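Stemstead Observatory
Pre-season safety check, dome and grounds
Checked 3 August 2020. Next full check December, before the ice.

Marks: OK = fine. FIX = do before the next public night. WATCH = fine for now, look again. N/A = didn't get to it or doesn't apply.

Did this in one afternoon so comments are short. Old sheet was missing the solar section, added it back in.

DOME

Shutter opens fully, both halves: OK
Slow on the west side for the last bit but gets there. Grease.

Shutter closes on motor: OK

Shutter closes by hand crank: FIX
Crank is there, crank works, handle pin is a bent nail. Proper pin please. If the power goes with the shutter open and rain coming up from Tullurness we have maybe enough time to crank it, not enough to go hunting for pliers.

Dome rotation, full turn each way: WATCH
Sondura motor hums before it catches. Did the same last year. Catches every time so far. Listen for it.

Rotation stop button: OK
Red button by the door. Pressed it twice mid turn, stopped both times. Button by the pier is stiff but works.

Rail clear of tools, leaves, nests: FIX, done same day
Wasp nest, old one, north side. Scraped off. Check the rail again after the first windy week.

Warning tape at head height on the rotating lip: FIX
Mostly gone. Anyone over average height is going to meet it in the dark. Yellow and white, not the black stuff we had before, can't see it under red light.

TELESCOPE AND PIER

Pier bolts tight: OK
All tight, no rust that wasn't there already.

Bagheri refractor, clamps on both axes: OK
Dec clamp wants a firmer turn than it used to. Tell whoever is on the eyepiece.

Counterweight safety screw fitted: FIX
Not fitted! Found it in the eyepiece drawer. Back on now. That weight is 40 pounds and it hangs over where kids stand. Goes on before the weight is let go of, every time, no exceptions. Will tape a note to the shaft.

Balance with heavy eyepiece in: OK

Objective lens cap: OK

Finder scope cap, separate from main cap: WATCH
Loose fit. Matters for the solar days, see below.

Drive cable clear of feet: FIX
Runs straight across from the pier to the wall. Needs a floor cover. Had one, went missing.

Ladder steps, rubber feet: OK
Steps are fine. Top one is not for standing on. Sticker has peeled so put a new sticker.

SOLAR VIEWING

The part I care about most. If you only read one section read this.

Full aperture filter, held up to a bright lamp: OK
No pinholes seen. Did both sides. If there's any doubt on the day, it doesn't go on, we show the projected image instead.

Filter fixed with the screws, not just pushed on: OK
Screws in the lid of the case.

Old screw-in eyepiece sun filters removed from building: FIX
Found 2 more in the bottom of the wooden box. These are the dark glass ones that go at the eye end, they crack with the heat. In the trash now, broken first so they can't come back.

Finder scope capped or taken off: FIX
Take it off. Cap is loose (above) and a small finder will burn a shirt or an eye just as well as a big one.

Projection card and shade: OK
Card is warped. Still round enough to count sunspots on.
Galileo sign by the card says he went blind from looking at the sun through his telescope. Not a safety matter but it's wrong and we say it to every school group. He lost his sight late in life, decades after the sunspot drawings, and for those he mostly used projection, a method his pupil Castelli worked out. Blindness is usually put down to cataracts and glaucoma. Reword, keep the do not look warning in big type.

Someone standing at the telescope the whole time it points at the sun: N/A
Can't check this on paper. Put it on the rota with a name next to it.

POWER AND LIGHT

Outlet trip switch test: OK
Tripped at once, both circuits.

Extension cords: FIX
One with tape on it. Out. Replacement is 30 feet, same heavy type, outdoor rated.

Red lights on steps: WATCH
Bottom one flickers.

White emergency light: OK
Ran it 10 minutes on battery, no dimming I could see.

Heaters in the control room: WATCH
Off at the wall for summer. Somebody has been drying charts on the one under the desk. Don't. Paper charts on a heater, come on.

KITCHEN

Appliances on a sound, level stand: OK
Floor clean underfoot. Mop dries slow on the glossy tile so wet floor sign out afterwards. 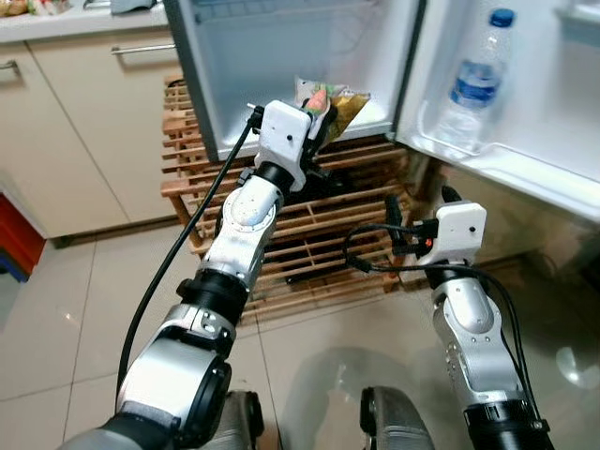
Kitchen. White mini refrigerator, door open, on the slatted wood stand.

Plugs and cords, no scorch marks: OK

Refrigerator door seal: OK
Wiped. Please wipe it more than once a year.

Food dated: FIX
Half the things had no date. Marker is on a string now.

Camera batteries kept out of the refrigerator: FIX
Same argument every year. The cold room is not for batteries and the refrigerator isn't either. They come out, they sweat, they go straight in the charger. Shelf in the control room, marked.

Kettle: OK
Descale.

Snacks and drinks stay out of the dome: WATCH
Crumbs bring mice and mice eat cable. Found chewed insulation behind the chart cabinet, dead cable luckily. Traps down.

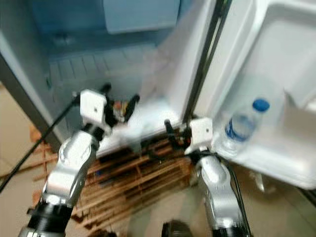 Trap locations are written on the back of this sheet, check them weekly and write down what you find, even if it's nothing. Last year's sheet was blank from spring on and there's no telling if that meant no mice or no checking.

First aid box: FIX
Eye wash out of date. Bandages fine. No gloves. Ordered.

Fire extinguisher, gauge in the green: OK
Blanket next to it, tab facing down like it should.

GROUNDS AND PATH

Path from parking lot, level, no holes: FIX
One slab lifted by the root, worst in the dark. Paint the edge white for now, grind it later.

Handrail by the steps: OK
Shook it, didn't move.

Parking lot chain: OK

Picnic bench: WATCH
Splinters.

Sundial gnomon: WATCH
Pointy, eye height for a five year old. Cork on the tip for school visits. Also runs slow but that's the plinth, it sank.

Limit sign for dome, 40 people: OK
Sign is up. Count them in at the door, last open night we were over for a while.

TO BUY
Pin for crank
Tape, yellow and white
Floor cable cover
Extension cord
Eye wash, gloves
Sticker for ladder
Grease (check the shed first, I think there's a tub)

NOT CHECKED
Lightning rod. Needs somebody with the right meter.
Library loft. Hatch was locked and the key isn't on its hook. Whoever has it please put it back, the old plate boxes are up ther and I want to see if the roof leaked on them.
Radio shed. Ran out of light.

Sheet goes in the green binder, copy on the door of the control room. Cross things off when they're done and put the date.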